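Home | Set-up | Care | Faults | Contact

Section 11: Bedside start position

1. Park the Grakau at the foot of the bed, grippers apart.

2. Leave the clothes on the duvet. Folding them first is kind but defeats the purpose.

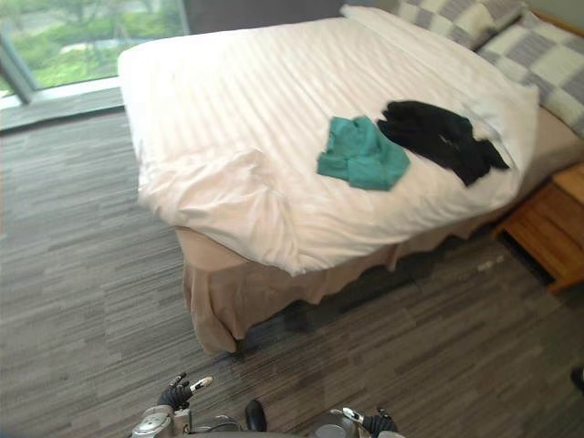

Fig. 11a. Start position, window side in view.

3. Turn the head until the nightstand drawers show, then save the view.
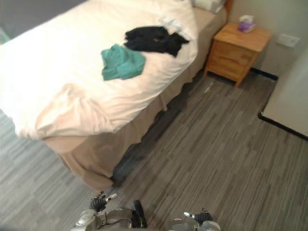 Fig. 11b. Nightstand view.

CAUTION: Keep fingers clear of the bed skirt - it always wins.

Comments (2)

Euan Gunn: Step 3 saved as view 346. Why?

Yanti Liem: Numbering starts at 346. We've asked.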